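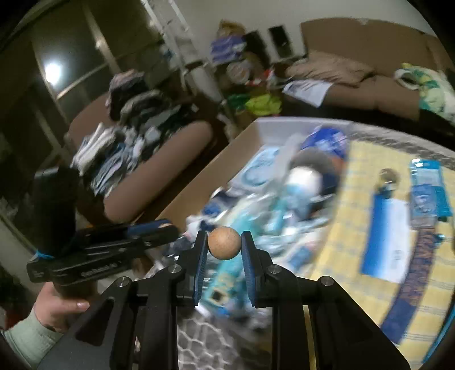 Wooden balls in a box of packaged things – how do you pack the small loose pieces?

Started by dragica_b

dragica_b
Apr 25, 2020
Hello everybody. I am preparing a mixed box for my sister's family, mostly packets, some flat and some long, with a few plain wooden balls for the children's craft table. The balls are the problem. Whenever I put one on the top it travels down between the packets and I must take half of the things out again to find it. The box is big and open, and it is already quite full.

Do you put such small round things in first or last? And do you wrap each one? English is not my first language, so please excuse me if I use the wrong word for something.

Gorazd_V
Last, always last. Small things go on top in one bag which you can see at once when the box is opened. If you put them first, the children will have to wait until the whole box is empty, and you know how children are.

krum.o
I do not agree with Gorazd. On top is the worst place for anything hard and round. The lid presses on it, and if the box is turned on its side the ball makes a mark in whatever is next to it. I once sent a tin of biscuits with two wooden eggs above it and the tin arrived with a dent.

Put them in a bottom corner, in a sock. The sock is also useful for the person who receives it.

Gorazd_V
A sock at the bottom of the box will be found in June.

krum.o
Then write it on a list and put the list on top. I write a list for every box.

dragica_b
Thank you both. I have not made a list, this is a good idea. But I have no spare socks which I would be happy to send to my sister :)

Ilir N.
Is the wood painted or without any finish? If it is without finish I would keep it away from anything that can leak. A paper bag is enough for dry things, but if you have wet wipes or shampoo in the same box, take a plastic one with a zip.

dragica_b
They are light brown and I believe they have no paint. I bought them at Flestness, in a net of 30, and the net had a hole before I came home. There is some shampoo for the journey, yes. I will move it to the other end.

Ilir N.
Good. Stand the shampoo up if the height allows it, and tape the cap.

milovan_t
What does the box weigh now? I ask because you say it is big. Our post office takes up to a certain weight for the normal price and after this the price jumps. I paid 2,785 for a box last winter and 375 of it was only for being too heavy. The person at the desk offered to let me take something out, but I had used so much tape that I had no wish to open it.

dragica_b
I did not weigh it yet. My kitchen scale is too small for it. I will stand on the bathroom scale with the box and then without it.

krum.o
You will not see the numbers with a big box in your arms. Ask somebody to read them for you.

Gorazd_V
About the packets: flat ones should stand along the walls, like books. The long ones can go down into the gaps between them. When the gaps are closed, a ball cannot fall anywhere, and then you do not need a sock or a bag.

milovan_t
This works only when all the packets are stiff. Soft ones move as soon as the box is lifted. I fill the gaps with tea towels from Sunden, they are thin and fold very small.

dragica_b
I tried to stand the flat ones and it is better, there is more room in the middle than I thought. The soft packets are still moving, so Milovan is also right. I will put the balls in a zip bag on one side, at half height, with a towel above. I hope this is a fair compromise between the top and the bottom.

krum.o
Half height is fine. But make the list.

Gorazd_V
Half height is the place where I lose everything. Good luck with it, and greet your sister.

Ilir N.
Did you decide about the net? If the hole is small you can tie a knot above it and use it again inside the bag.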